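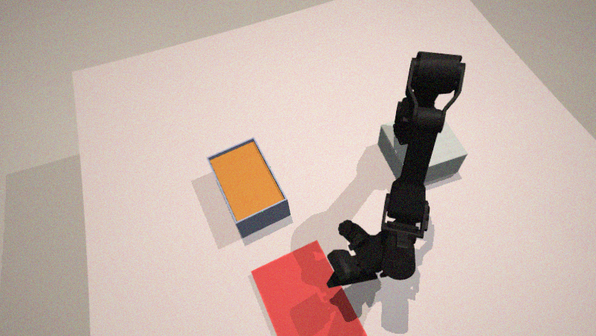 Neues aus der Kommissionierung

In Halle 2 am Standort Mikemmont übernimmt ab Dezember ein Roboterarm einen Teil der Sortierarbeit. Bis dahin wird der Ablauf am Rechner durchgespielt. Bouchra Abdel Hamid aus der Arbeitsvorbereitung legt dafür mit den Kolleginnen und Kollegen der Frühschicht fest, welche Behälter der Arm greifen soll und welche weiterhin von Hand gehen. In der Simulation stehen Kästen und Platten als einfache farbige Formen auf dem Tisch, Etiketten und Inhalt fehlen noch.

Bisher wurden 256 Abläufe gerechnet. Schwierigkeiten machen vor allem flache Teile, die dicht nebeneinander liegen. Sie bleiben vorerst an den Handplätzen, ebenso alle Retouren aus dem Lager Brunton.

Für die 9 Beschäftigten an den Packtischen ändert sich der Zuschnitt der Arbeit. Das Umsetzen der schweren Kästen fällt weg, dafür kommen Sichtprüfung und Störungsbehebung hinzu. Stellen werden nicht gestrichen, das ist mit dem Betriebsrat schriftlich vereinbart. Die Eingruppierung der neuen Aufgaben ist noch offen — ein Vorschlag der Personalabteilung soll nach den Werksferien vorliegen.

Die Schulung dauert 10 Stunden, verteilt auf zwei Termine, und zählt als Arbeitszeit. Wer in Teilzeit arbeitet, stimmt die Termine bitte mit der Schichtleitung ab. Fragen und Einwände zum Ablauf nimmt Bouchra Abdel Hamid entgegen.

Stand: 24. Juli 2026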